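Old desktop as a home file server, or buy a small NAS?
Home Servers and Storage > Hardware advice

rorkerum_tom
I have an older desktop computer which I would like to use again, as a file server for the family photos and music. It must run all day in the hallway closet. My question is if this makes sense, or if I should buy a ready two-bay box.

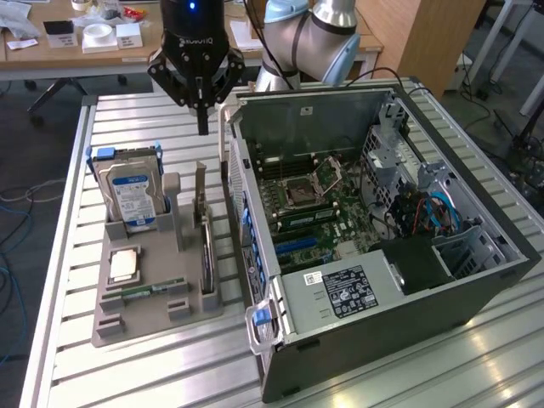
My budget is 235 dollars, disks not included. We have 2,628 albums and recordings which I ripped from CD (mostly Górecki and other choir music, my wife sings), plus the photos. I am comfortable with Linux but I do not want to repair things every Sunday.

fuvbridge
Use the desktop. You learn more, and you can put in more disks later. I have run mine for 3 years and the only thing I replaced was a fan.

istden_k
I must disagree a little with fuvbridge. A desktop that runs day and night costs money every month, and in a closet it also makes warm air and noise. Please measure the power at the wall before you decide. My old tower used much more than I expected — I sold it in March and bought a small box.

fuvbridge
It depends very much on the processor and the power supply. Many boards idle quite low if you turn on the sleep states in the BIOS. You cannot say in general that a tower is expensive.

istden_k
I did not say in general, I said measure. With a ready box the number is printed in the data sheet, so you know it before.

quietdisk
Whichever you take, please plan the backup first. Two mirrored disks are not a backup. If you delete a folder by mistake, it is gone from both. I keep one external disk at my sister's apartment and exchange it every 10 weeks.

rorkerum_tom
Thank you all. The backup I had not thought about, to be fair I believed the mirror was enough. I will borrow a power meter from work and write the result here. Does the closet door need a vent, or is it enough to leave it open a little?

istden_k
Open a little is fine in winter. For summer I would cut a vent low in the door and one more near the top.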